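The Lallholm Letter
14/12/2019

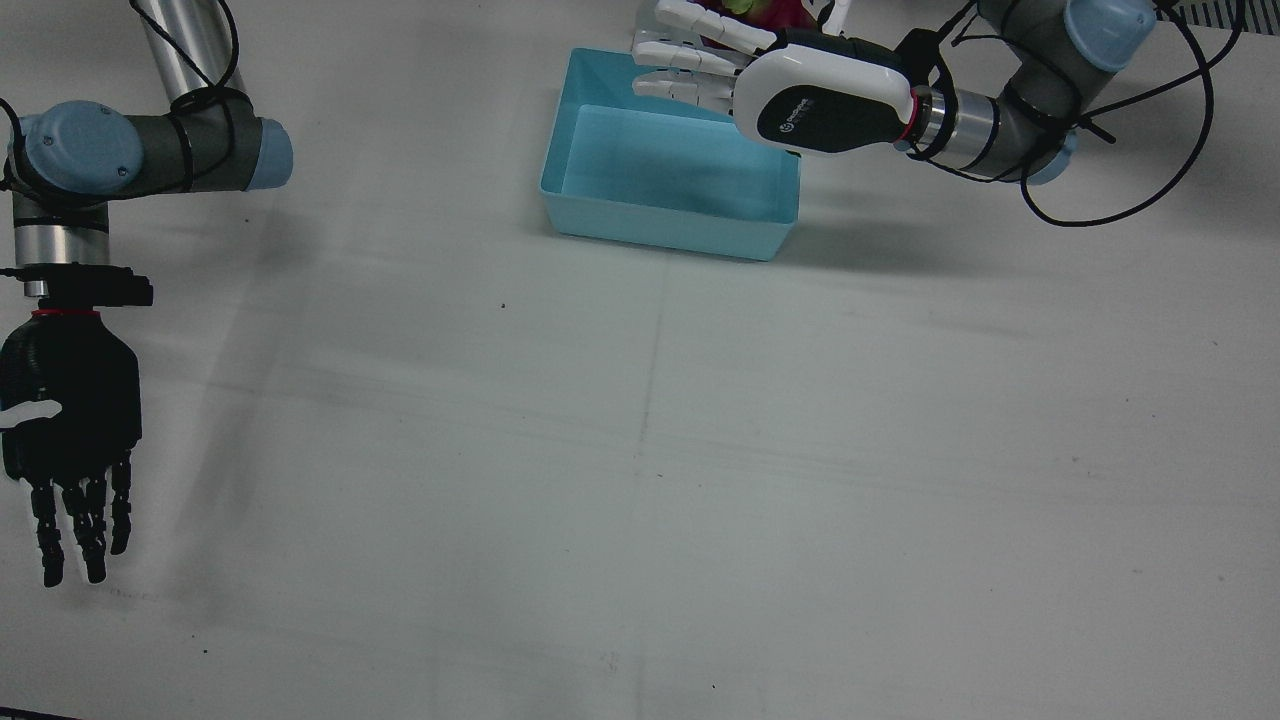 The boot room, one year on

Regular readers will remember that last winter I promised to sort out the boot room at Strand, and that I promised it in print, which was foolish. The hall at Strand has had a boot room for as long as it has had a hall. It is a narrow passage between the back door and the kitchen, with pegs down one side and a bench down the other, and over the years it had become the place where Lallholm put things it could neither use nor throw away. There was a tent in there with no poles. There were poles, too, but they belonged to something else.

I began in April, on the theory that the weather would be kind and I could carry everything out on to the grass. The weather was not kind. Everything went into the main hall instead, where it sat in front of the stage through two rehearsals and a christening party, and where a number of people came up to me and said how nice it was to see it all again. I hadn't thought of it as an exhibition.

The first lesson, if anyone is planning the same sort of thing at home, is that you must never sort in company. Alone, I could look at a single ski glove and know what to do with it. With Ragnvald Berge standing next to me, the same glove became part of a conversation. Ragnvald had known a man who had gloves like that. The man had gone to live in the south, and might come back. The glove went on the pile marked Ask, which by the end of the first afternoon was the only pile of any size.

The second lesson concerns lost property. We put up a notice saying that anything unclaimed after 40 days would go to the charity shop. For 39 of those days the things hung on the rail by the door and were ignored by everyone who walked past them. On the last evening there was a queue. A waxed jacket was claimed by two families, both of whom described the torn pocket correctly, and it now spends the winter with one and the summer with the other, though I notice neither of them has mended the pocket.

The shelves

Once the floor could be seen (it is red, under there, and rather handsome) we had to decide what to do about storage. I had a long and happy evening with the catalogues. Zandier make a very fine set of shelves that would have filled the end wall from top to bottom and cost more than the piano. Flenow make a cheaper set, which arrives flat and with a leaflet of drawings in which a smiling person with no neck does everything with one small key. We chose Flenow.

I won't go through the whole business of putting them up. The smiling person had a level floor. Ours falls away towards the back door, which is very useful when people come in wet and no help at all when you want a jar of screws to stay where it's put. The top shelf is straight. Each one below it is a little less so, and the lowest has been given over to things that don't roll.

There was some feeling about labels. I wanted them, having been brought up in a house where even the biscuit tin said Biscuits, and I spent an evening with a thick pen and a packet of card. Others felt that labels made the place look like a school. We settled on labels that can only be seen if you bend down, and so far they have been read mainly by children, who follow them exactly, and by the Berges' dog.

Wellingtons deserve a paragraph of their own. We turned out to own 13 pairs that weren't anybody's, plus eight single boots, all left feet. I have asked in the shop, at the ferry and after the carol practice, and if there is a person in the parish with a great many right boots I would like them to come forward. I won't ask questions. The pairs are now lined up by size under the bench and may be borrowed by anyone caught out by the path, on the understanding that they come back with the mud knocked off. The step outside is there for that very purpose. So is the scraper next to the step, and so is the brush next to the scraper.

What it cost

The cake stall and the quiz between them brought in 1,039 kroner, and the shelves, the new pegs and a tin of paint took nearly all of it. The paint was called Morning Oat. It looked like porridge in the tin and it looks like porridge on the wall, and I've grown fond of it. What was left over went on a doormat, the big bristly kind, and people step over it with great care so as not to get it dirty.

I should say thank you here to everyone who carried, scrubbed, painted and offered opinions. The opinions were especially plentiful. I was told that the pegs were too high by one person and too low by another on the same morning, and I moved them up and then down again and ended in the holes I had started with. Both have since told me it's much better.

Still to do

The light switch is behind the door. It always has been, and I'm told you get used to it, but I have been getting used to it since I moved here and I still walk in with my arms full and stand in the dark patting the wall. An electrician is coming after the new year. He said that last year as well.

The cupboard at the far end hasn't been opened. We have the key, or we have a key. It goes in and turns all the way round without meeting anything. Ragnvald believes the good coffee urn is in there, along with the flag and the minutes from the years when people still wrote minutes worth reading. My own guess is more left boots.

The tent with no poles is also still with us. It was given away in the spring to a family who were delighted with it, and it was back on the bench by the end of the summer, folded a good deal better than we had ever folded it, with a note pinned on saying thank you but it seems to have no poles. I had mentioned that at the time.

Anyone who wants to see the room may do so whenever the hall is open. Please come in by the back door, use the mat (do use it, it's only a mat) and hang your coat on a peg of whatever height suits you. If you have brought something along that you thought the boot room might like, it was kind of you to think of us, and you can take it home again.

Mince pies and the ordinary coffee urn will be out after the carols as usual. Boots in pairs, please.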